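Hasport Self-Guided Walks: Old Harbour Route
Reviewed by Lucinda Gallagher, 8 Jan 2018

I'm wary of any walking tour that lives on a phone, and the Hasport app didn't do much to cure me. The Old Harbour route promises 40 stops, from the customs house steps up to the lookout. I did the lot with Arif Siregar, who has better knees than I do and a lot more patience with audio guides.

The fountain square comes first and gets 4 minutes of narration, most of it about the sculptor's love life. Fine, if you like that. What we wanted to know was why the basin is lopsided and why one of the bronze herons faces the wrong way. Not a word. We got the answer from a plaque on the back wall, free of charge.

Directions are the weak spot. Twice the map put us on the far side of the canal, and at stop 22 it sent us confidently up a lane that ends in a locked gate. The older Skitard booklet, which you can still find in second-hand shops, gets this stretch right – and it doesn't go flat after lunch.

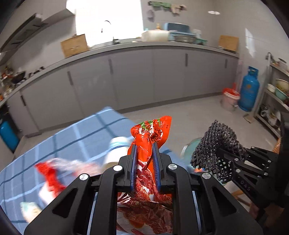
Snack in a red-orange packet.

To be fair, the chapel section is good. The narrator slows down, the recording is clear, and I'd never have noticed the carved fish above the side door. The climb to the lookout is 553 steps according to the app. Arif lost track somewhere past the second landing and I wasn't keeping score, so I'll have to take their word for it. The view over the breakwater is lovely whatever the number.

Then there's the "local favourites" list, which looks suspiciously like paid advertising. Two of the cafés had closed by last June.

My phone battery dropped 70 per cent over the afternoon. Bring a charger, or borrow the booklet. I'd use the app again for the chapel and find my own way to everything else.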